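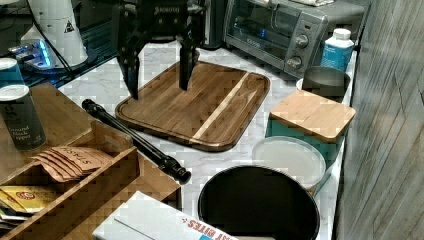
Dark wood cutting board with a juice groove, on a white countertop.

Trimura Match Notes, data card

Written notes from amateur soccer matches in the Bellska league. Each line of the file is one goal, card or substitution, with the minute, the team and a short comment.

The file covers 36 matches and up to 500 events. Kipchumba Laizer and Deisy Sánchez wrote the notes at the field, and Rodrigo Lobo typed them.

Known problems
– Umon against Pacheco in March has no notes after minute 65. The match continued – we only lost the paper.
– Extra time in the first half is written as 45, so please do not use it for exact timing.
– Player names are removed. Shirt numbers stay.

Free to use for study. Please send corrections to Eduardo Paiva.

Last change: 30/07/2025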